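Simulation cell notebook, Firberg bench
20 Sep 2019
Entry by Leire Llorente, copy to Remedios Campos

Right gripper on the Bravo model, house world. Remedios left a note that the right hand was closing crooked on door handles after she pulled in the new Prutico hand files. Went through it today from the base up.

State when I started: world loads clean, both arms go to home, no joint limit warnings. Left gripper opens and closes as it should. Right gripper opens fine, but on closing one finger gets to the middle before the other and pushes whatever is between them sideways. On a handle that shows up as the wrist creeping, so it looked like an arm problem. It is in the hand.

Checked the finger joints first. Both sliders have the same travel and the same force limit. Damping was the odd one. Left finger of the right hand had 20, right finger still had 9 from the old file. The merge had kept one line from each. Set both to 20 and reloaded.

Better, still not even. Next was the mimic setting. The second finger is supposed to follow the first with a multiplier of -1 and no offset. There was a small offset left over from when we had the longer fingers on. Took it out. Both fingers now meet in the middle with nothing between them, repeated nine times with the arm parked at home.

Wrist camera. The mount position is stored relative to the hand base, and the new base shell is deeper than the old one, so the camera ended up inside the shell and the view was mostly black. Moved it back and up until both fingertips and the space past them were in view, then tilted it down a little. The base still takes up the bottom of the image. I could go higher, but then the tips get small, and the tips are what we want to see. Leaving it. Remedios, if you want it moved, change it in the hand file and leave the world file alone, or the two will fight again.

Contact settings. Fingers were using the default friction. Copied over the pad values from the Cluramdale setup, where they have been fine since March. Only the inner faces get the pad material. Do not put it on the whole finger, the backs drag along door panels and the solver slows to a crawl.

Door collision shape. While I was in there I looked at the mesh for the big paneled door. The raised molding was being used as is for collision, all the small edges included. Swapped it for a flat box plus a separate shape for the handle. The visual mesh is unchanged, so it looks the same on screen. The shading along the panel edges is still jagged. That is a render setting, low priority.

Ran the door approach and the cabinet approach with the new files. Log for both is under run 1373. I have not gone through the contact forces yet.

Order of work for next time somebody swaps a hand:
Park both arms at home before reloading.
Compare the two finger joints line by line, damping included.
Check the mimic multiplier and offset.
Open and close in free air before going near a handle.
Look at the wrist view and move the mount if the shell blocks it.
Put pad material on inner faces only.
Save the hand file under a new name and write the name on the cover sheet.

Still open:
The left hand is on the old shell. Works, but the two hands should match.
Knob on the cabinet front has no collision shape of its own that I can find. Needs one before anyone tries to pull on it.
Check whether the shelf and the sink in the bathroom are fixed to the world or only resting there.
Shadows are off in the wrist view and on in the head view. Pick one.

Remedios is going to redo the left hand with the same values. I will do the knob. 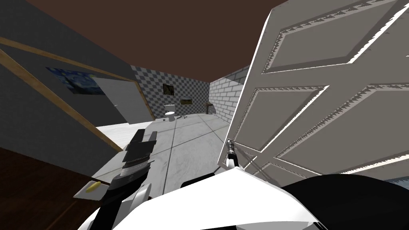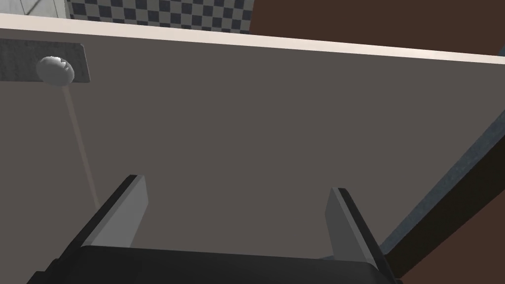 First picture: right gripper up at the door handle, left gripper open. Second picture: gripper fingers open in front of the flat panel, knob off to the upper left.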